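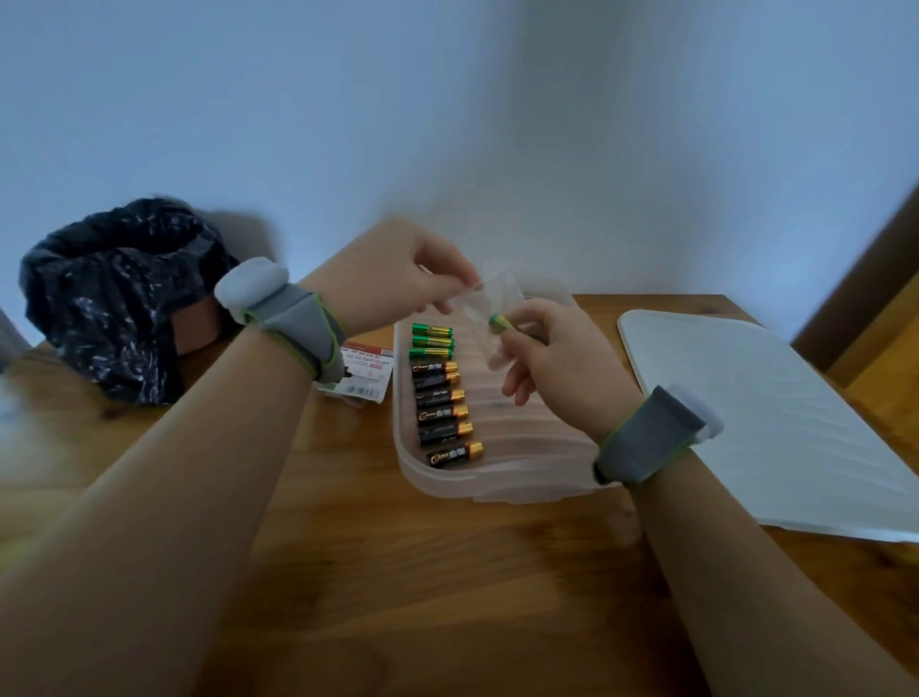
Noemi Gatti wrote to us in March that she had stopped buying batteries she already owned, once she could see them all lying in one box. She asked who we are and where the boxes come from, so this page covers both.

Pusside is a small household storage company. We make shallow plastic boxes and trays for the things that usually end up loose in a drawer: batteries, fuses, picture hooks, spare keys. We started with one tray and now have 6 in the range. Most people know us for the Cluson, which is for batteries.

The Cluson has a ridged base. Batteries roll, and a flat-bottomed box lets them roll into each other every time the drawer opens. It is shallow because a deep box gets filled in layers, and then the bottom layer is forgotten. The plastic is translucent, so you can look in from the side when the box is on a shelf.

We suggest taking the clear wrap off a new pack before the batteries go in. Lay them side by side in one column, starting at one end, and keep different sizes apart. Used batteries should not go back in with new ones. Ask your town or your local hardware store where they can be dropped off.

The Plada is the same length with a flat base, for fuses and small bulbs. The Costa is narrower and takes keys and labels.

Our first order was for 1,000 trays. Last year we shipped 1,941 of the Cluson alone, all packed by the 5 people who work here. We do not have a showroom, but pickup orders can be collected from the side door on weekdays between nine and four. Please bring your order number.

Replacement lids are sold separately. If a box arrives cracked, write to us within a month and we will send another.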